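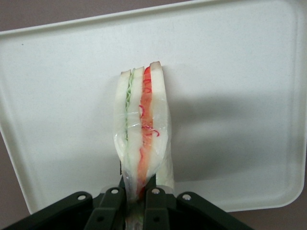 Filed under: Lunch, Make Ahead, Bread Things
37 comments | 100 shares

I went years making sandwiches that fell apart by ten in the morning, and then I spent a summer working the cold counter at a little place called Drosus, where Aisyah Mangundap taught me how to build a three-slice triangle that stays put. I've been making them for lunches ever since (mine, my husband's, and whoever's in the house on a school holiday). They take me maybe ten minutes once everything is out on the counter!

What you need for one big sandwich, which gives you two triangles:

3 slices soft white bread, the square kind
soft butter or mayo
a good handful of frilly green lettuce
your red filling (see below)
clear plastic wrap
a long knife, sharper than you think you need

Start with the lettuce. Wash it, then dry it, then dry it again. I roll mine up in a dish towel and leave it there while I do everything else. Wet lettuce is the number one reason people write to me about soggy bread, so please don't skip this one even if you're in a hurry. Tear out the thick ribs too, they make a lump and the top slice rocks around on it.

Now the filling. The one I make most is roasted red pepper and tomato. I chop the tomato, scoop out the seeds, salt it and let it sit in a strainer for 8 minutes or so, then mix it with the pepper and just enough cream cheese to hold everything together. It should sit on a spoon without sliding off. For crunch I add raw red bell pepper cut into skinny little strips, as thin as you can stand to cut them. Sugeng Halim commented last time that he uses grated carrot with a splash of hot sauce and that's very good too, kind of a different sandwich though.

Spread butter or mayo on your bread, all the way out to the edges. The middle slice gets it on both sides, which is messy, so I butter one side, set it down on the filling, and then butter the top.

Stack like this: bottom slice, a thick layer of red filling, middle slice, a thin layer of lettuce, top slice. Keep the filling a tiny bit higher in the center than at the edges. You're going to cut corner to corner, so the center is what people see, and a flat layer looks kind of skimpy once it's cut.

Press down with your flat hand. Gently! Then wrap the whole uncut sandwich and put it in the fridge with a small cutting board on top for 7 minutes. Aisyah used to give hers longer but I'm impatient.

Unwrap, and cut diagonally with one long sawing stroke, no pushing. Wipe the knife before you do the next one or you'll drag red all over the white bread. I leave the crusts on, by the way. Aiman Saragih and I have argued about this in the comments since November and I'm not changing my mind.

To wrap a triangle, lay out a square of plastic and set the sandwich on it with the cut side facing you. Pull the plastic smooth across the cut face first and hold it there with your thumb. Then fold the two sides around to the back and tuck the extra under the crust. If you get wrinkles on the front just peel it back and pull again, it's only plastic.

They'll keep in the fridge until the next day. After that the bread gets sad around the tomato. I stand mine up on a tray so nothing gets squashed, and the tray goes straight on the fridge shelf. For a lunch bag, add an ice pack and put the apple on the bottom, please, under the sandwich.

Egg salad version is coming next, I'm still fiddling with how much mustard.

Tags: sandwiches, lunchbox, vegetarian, no cook-ish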